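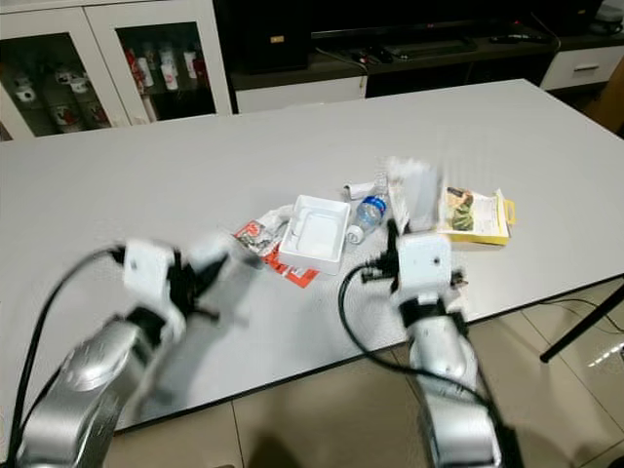
The white table, with the square tray on it.

We very nearly didn't go to the open day at Plultow at all. It had rained since breakfast, the car had been making its noise again, and my other half had a perfectly good book on the go. But I'd had the leaflet pinned up in the kitchen since the winter, and I do love a paper mill (I know, I know), so off we went with a flask and two cheese rolls, and I'm so glad we did.

If you haven't been, Plultow is down at the bottom of a very steep lane with the river running right behind it, and you can hear the water well before you see any buildings. Parking is in the field on the left. Wear boots! I wore my nice shoes and spent the rest of the afternoon regretting it. Entry was free, and the tea tent was taking money for the chapel roof, so we did our bit there with two slices of a very sticky ginger cake.

The tours went off in groups of 12 and we were lucky enough to get on the second one. You begin in the rag loft, a long low room with shutters down both sides, where the old cotton used to be sorted and cut before it went anywhere near the water. They still use some cotton today, mostly offcuts, and there was a big heap of it that all the children wanted to jump in. Our guide had worked at the mill for 18 years and had a lovely dry way of talking, though the beater downstairs was running for part of it and those of us at the back missed a fair bit. I did catch that the beating is what makes the difference between a soft paper and a crisp one, and that it can take most of a day to get right.

Then down to the vat room, which was what I had really come for. I have read about papermaking for years and never seen a sheet made by hand, and it is so much quicker than I'd imagined – in goes the mould, up it comes, a little shake one way and then the other, and there is a sheet of paper where a moment ago there was only cloudy water. The finished sheets are turned out onto felts, one on top of another, and when the pile is tall enough it all goes under the press. We were allowed to have a go ourselves. Mine came out thick at one end and with a hole in the middle, and my other half's was annoyingly good.

The drying loft is up another flight of stairs, 103 steps in all from the river door if you believe the sign, and my knees certainly do. The sheets hang over ropes up there, and the smell is wonderful, a bit like clean washing and a bit like an old library.

They make three papers for sale at the moment. Taro is the heavy one, cream, with a rough surface that I should think would be heaven for watercolours. Irevard is smoother and meant for printing, and there is a thin one for bookbinders with no name that I could find. I bought a small pack of the Taro and have been too frightened to put a brush to it ever since.

Lunch we had at Ó Gríofa, the little café by the bridge, having eaten the cheese rolls in the car park at half past ten. I can warmly recommend the leek soup. The brown bread comes with it and they will bring you more if you look hopeful.

A few things for anyone thinking of going. The next open day is in June, and the tours fill up, so put your name down at the gate before you do anything else. The lofts are not suitable for pushchairs, though there is a ramp to the vat room and the shop. Bring cash. The shop shuts at four sharp, and they do mean sharp, as the lady behind us found out with a whole armful of envelopes.

Written up on Tuesday, May 1, 2001, with my shoes still drying on the boiler.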